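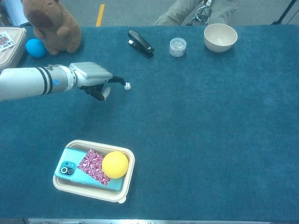 11/12/18. Contributor profiles for Vokilent, working notes. The Cáceres portrait set is back from the scanner and I have gone through all of it once. 89 frames, of which I would keep seven without argument. The studio shots are flat because we had the window behind her the whole morning, and the ones on the stairs are better than I remembered. I still want an opening picture with some plain color in it. The teal-blue of a cloth with one small white die on it is close to what I mean: a wide quiet area and something small to look at. Her pages open on a gray wall at the moment and it does nothing for the text.

Interview transcript stands at 3,426 words. Target for the site is half that. Cut the whole section on art school, she told it better in the newsletter piece last March and we can link to it. Keep the part on sharing a darkroom with two printmakers, and keep the answer on why she stopped taking wedding work. The question before it is too long, so trim my side and leave hers alone.

Order I tried today: move to Cáceres, darkroom, first paid job, the magazine years, what she is working on now. Reads all right up to the magazine years and then sags. Tried putting the current work first and liked it less, the reader has no reason to care yet. Went back to the first order and took out two answers from the middle. Will read it again cold before I touch anything else.

Captions. We have been inconsistent across the series. The Narkuvik profile used full sentences, the one before it used place names only. I am going with a short phrase and no period, and I will go back and fix the old ones when there is an hour free. Whoever does the next profile, please follow this too.

Layout test in Forkorel. Upright pictures still come out too tall on a phone, you have to scroll twice to get past one. Set the column to 59 characters and the text looks much better on the laptop, no change on the phone. Pairs of uprights side by side work if both are cropped the same. The pull quote overlaps the picture under it when the quote goes to four lines. Have not found the setting for that. Shortened the quote for now.

Still open:
Ask her for the spelling of the gallery name, the recording is unclear
Rescan the stair contact sheet, dust on the lower row
Short bio, third person, two sentences
Pick the link picture for the team page, square crop
Send her the cut text before it goes up, she asked for that at the start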